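Budget for a two-arm bench setup — what am I forgetting?

Asked by Joana Valente in Planning and Purchasing
3 answers

I'm putting together the equipment request for our workshop and it has to be in by February. The plan is a bench with two small arms, walled on three sides, for dish handling trials. The arms are already quoted through Dudora. What I don't have is a sensible figure for everything else. So far my extras list comes to $1,464, and that covers the table, wall panels, cabling and a box of spare fingertips. My supervisor thinks it's low.

We'd be doing the sort of job below, plates into a rack.
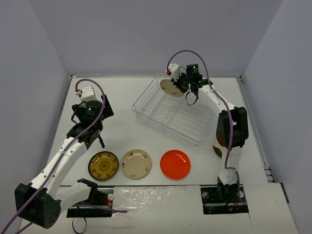
Should I buy spare grippers up front or wait until one fails?
Buy one spare with the arms. Lead time on a single gripper was 11 weeks when we last ordered, and the bench sat idle for most of it.

Thanks in advance. Power and floor space are already sorted.

Answer from Adom Dankwa (accepted)

Your supervisor is right. The gripper point is covered in your post already so I'll stick to the rest.

Cables wear before motors do. Allow $300 for a second full set, and get them long enough to tie along the forearm with slack at the elbow. Put another $300 aside for crockery and racks. Buy plates in different colours and finishes, including shiny ones, as glare gave us more grief than weight ever did. Op shops are fine for this.

Then there's freight. Ours was quoted separately by Trurlow and I missed it — ask for a delivered price in writing.

Answer from Orhun Tekin

Depends what you're doing with it. We got ours from Šimko and it was fine.

Answer from Leonilde Macedo

Agree with Adom on cables. I'd add labour. Someone has to bolt the mounts down, square up the table and redo it all when the first layout doesn't suit. We put that down as zero hours and it took me most of a fortnight. Check too whether your finance people treat spares as equipment or consumables, ours changed their minds halfway through.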